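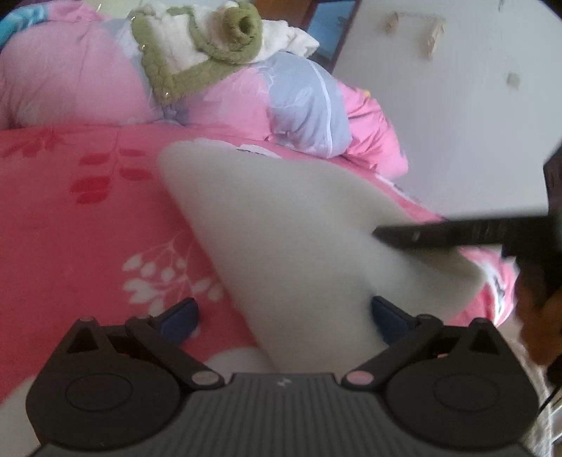 ## 4. Placing the foam wedge on the bed

The Ramwood positioning wedge is placed on top of the made bed. The bedspread may stay on; a printed cover does no harm to the foam.

1. Draw the bedspread up to the pillows and smooth out any folds by hand.
2. Remove the wedge from its bag. Keep the bag, as it will be needed for storage.
3. Hold the wedge by its narrow end and lower it until the broad face is uppermost.
4. Turn the wedge so that the wide end points towards the head of the bed.
5. Press down on the middle with a flat hand for a few seconds, then let go. The wedge should stay where it has been put.

**Note:** New foam may carry a slight smell. Leave the wedge uncovered in an aired room for 36 hours before first use.

**Caution:** Do not pull the wedge by its corners or pinch it with anything sharp – the foam tears easily and cannot be mended.

**Caution:** Do not use more than two wedges on one bed.

6. Fit the cotton cover, if supplied, with the seam underneath. Covers may be washed at 40 degrees; the foam itself must not be washed.

Replacement covers may be ordered from Ramwood Household Supplies, quoting part number 1946. Questions about fitting should be addressed to Shona Trevaskis, Customer Services.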